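Mernwood Kerkar Compact Dryer
User Manual, Section 5: Drying Light Outerwear and Synthetics

5.1 Before the first load

Complete the installation steps in Section 2 before using any program in this section. The dryer must be level and the exhaust hose must be fitted at both ends.

1. Turn the program dial to OFF.
2. Plug the power cord into a grounded outlet. Do not use an extension cord.
3. Open the door and remove the lint filter from its slot.
4. Check that the filter screen is clean. Push the filter back in until it clicks.
5. Close the door. The READY light comes on.

NOTE: If the READY light does not come on, the filter is not fully seated. Remove it and repeat step 4.

5.2 Sorting

Read the care label on every item. Labels in jackets are usually sewn into the neck or a side seam. Items marked "Do not tumble dry" must be air dried, whatever the fabric.

Dry thin synthetics separately from towels, denim and bedding. Heavy items hold water longer, and a mixed load will overdry the light pieces.

1. Empty all pockets, including inside pockets.
2. Close zippers to the top. Fasten snaps and hook-and-loop tabs.
3. Loosen drawcords and tie the ends together.
4. Turn printed items inside out.
5. Shake out each item before placing it in the drum.

CAUTION: Do not dry items that have been in contact with gasoline, solvents, cooking oil or wax. Vapors can ignite inside the drum.

5.3 Running the Light Synthetics program

1. Load the drum no more than half full.
2. Turn the dial to LIGHT SYNTHETICS.
3. Press HEAT until LOW is shown. The MEDIUM setting is for cotton blends only.
4. Press TIME. The default is 16 minutes and can be raised to 60.
5. Press START.

The motor draws 800 watts on LOW and 2,000 watts on MEDIUM. Do not run another heating appliance on the same circuit.

To add an item, press PAUSE and wait for the drum to stop. Press START again after closing the door. The timer resumes from where it stopped.

5.4 Unloading and finishing

Remove the load as soon as the end tone sounds. Synthetic fabric left in a warm drum sets into creases that are hard to remove. Lay jackets out flat on a clean surface, open the hood, and smooth the body by hand from the shoulders to the hem.
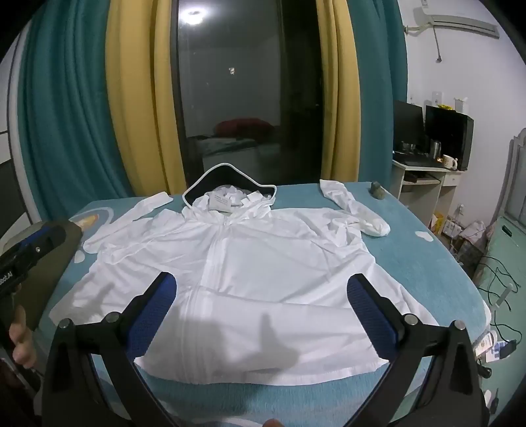
Figure 5-2. Hooded jacket, laid flat.

If creases remain, hang the garment and leave it overnight. For stubborn creases, use the REFRESH program with one damp washcloth in the drum. Do not iron coated fabrics unless the care label allows it.

5.5 After each load

1. Turn the dial to OFF.
2. Remove the lint filter and wipe the screen with a dry cloth.
3. Wipe the two moisture sensor bars inside the drum opening.
4. Refit the filter and leave the door ajar.

CAUTION: Do not wash the filter in hot water. The screen can separate from its frame.

Fabric softener sheets leave a film on the sensor bars. If programs end early, clean the bars with white vinegar and rinse with a damp cloth.

For replacement filters, quote part name Wanura LF and the model code printed inside the door.

Revised 2 February 2026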